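Teresa Nic Giolla teaches robot arms to open drawers. At Dreterska she steers two of them by remote control while every movement is recorded.

"People expect a joystick," she says. "I move a small pair of arms and the big pair copies me. The handle is the hard part."

Her set for this task stands at 286 runs. She threw out 74. "If I hesitate, the robot learns to hesitate."

The drawer cabinet and a toy bread roll, both used in the task: 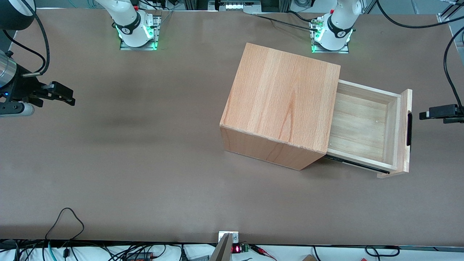
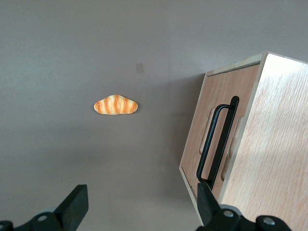 What comes next

She wants 2000 runs by September.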